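From: Hortensia Bedoya
To: skenar-builders
Subject: Re: [skenar-builders] Wrist cables going slack, and needle hand-off

On Thursday, Valquíria Siqueira wrote:

> I have both arms up on the bench here and the shafts are in. The base
> joints are fine. My trouble is at the wrist. After a while the jaws
> stop closing all the way, and if I roll the shaft to one side they
> open a little without being told to. I am using the capstans from the
> Urkow kit, as printed, and the cable that came with it.
>
> Also, how are people doing the hand-off? Mine drops the needle or
> twists it nearly every time. And do you tie with both arms or do you
> cheat and finish by hand?
>
> Valquíria

Hi Valquíria,

I had the jaw problem for most of March. Two separate things were wrong and I kept fixing one and blaming the other.

The first was the capstans. The Urkow ones are fine for the base joints, but the groove is too wide for wrist cable and the turns climb over each other. You lose tension a bit at a time. I had new ones turned on the small lathe at Tresness, with the groove cut to the cable, and the slow slackening stopped. If you don't have access to a lathe, a printed one will work if you print it standing up and run the cable through the groove by hand a few times before you load it.

The second was coupling. When the shaft rolls, the wrist cables twist inside it and pull unevenly, so the jaws move even though their motors don't. With a shaft of 420 mm there is plenty of cable in there to stretch. You have to correct for it in software. In the Skenar config there is a table for wrist offsets against roll angle, and it ships with zeros in it. I filled mine in by rolling the shaft a step at a time, closing the jaws on a feeler gauge, and writing down the motor position. It took an evening for each arm. Don't copy my numbers, the arms are not alike. My own left and right tables are quite different.

Now the needle. I practiced on foam first and I think it taught me bad habits. Foam holds the needle up for you. On tissue, when you let go, the needle lies down flat and you have to pick it up off the surface again, with the thread lying wherever it wants to.

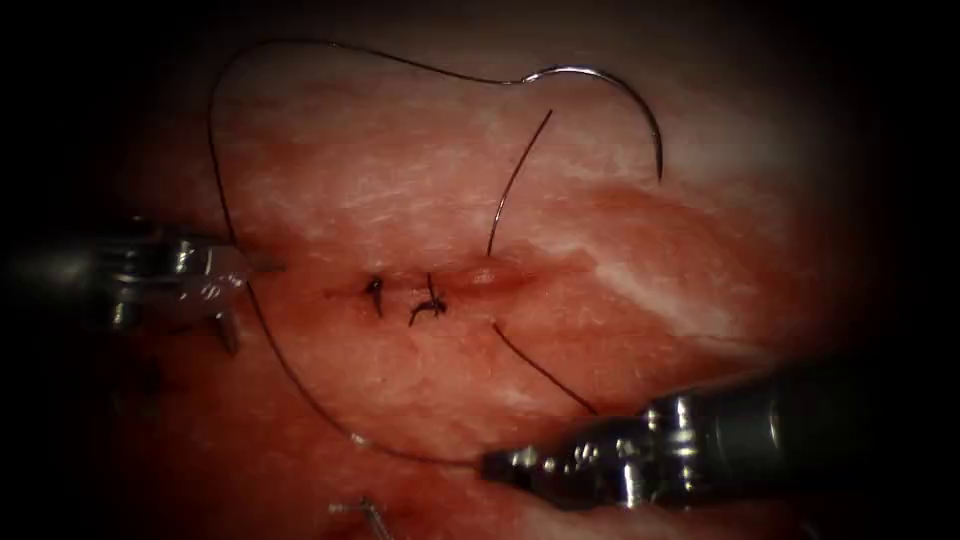

What helped most was slowing down the approach and taking the needle further from the tip. If I grab close to the tip it rotates in the jaws as soon as there is any load on it. I also stopped trying to do the hand-off in the air. I leave the needle resting in the tissue after the bite, bring the other arm in with the jaws open, close, wait until the force reading settles, and only then release with the first arm. The wait matters because the wrist keeps creeping for a moment after the motor stops. I have it set to 13 control ticks and could probably go lower.

Keep the two wrists from touching. The first time mine collided I bent a pin and had to take the whole head apart to get it out. There is a keep-out distance in the config now, under the arm pair settings. It is measured from the wrist center and doesn't know about the jaws, so leave more than you think you need.
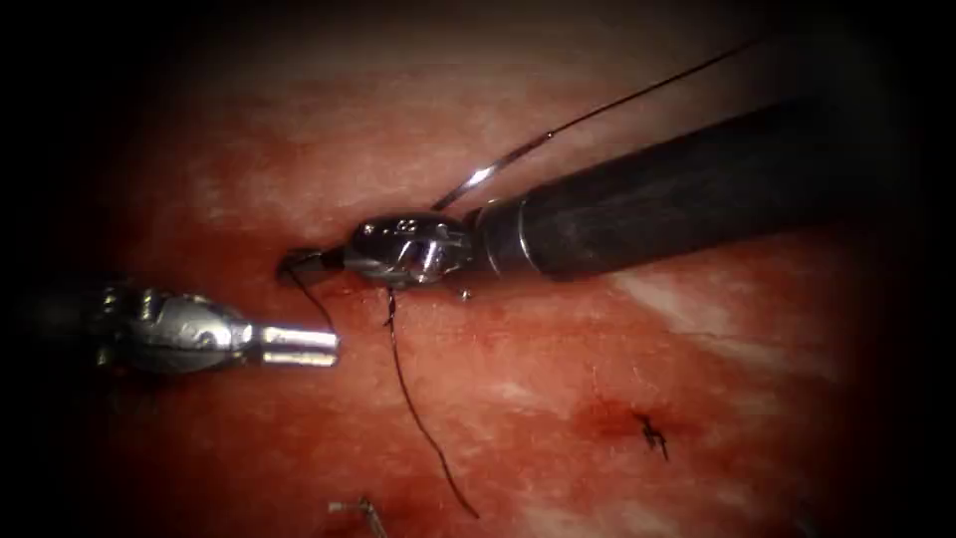 Right arm at the needle, left jaws open. Finished knot at lower right.

On tying: I use both arms. The wrap is done with the thread in one gripper and the other held still as a post, and then I pull the two ends apart low and flat along the surface. Pulling up lifts the knot and it sets loose. My knots are not pretty. Some come out compact and some look like a bird made them, and so far I can't predict which I will get. I suspect it depends on how much slack is in the long end when I start the wrap, so that is the next thing I want to log.

I cut the tails with the arms parked and a pair of ordinary scissors. I know there was talk on the list of a cutting jaw. I haven't built one and I don't have room on the rail for a third arm.

Two questions back to you. Are you running the wrist motors off the same supply as the base? I saw resets when both arms lifted at once and had to split them. And which way around did you put the idler pulleys at the back plate? The drawing in the repo shows the flanges facing out and I believe that is wrong, but I'd like someone else to check before I edit it.

I can send the capstan drawing if you tell me your cable diameter. The lathe at Tresness is free most mornings before ten, so I can turn a set for you too if you cover the brass and postage.

Hortensia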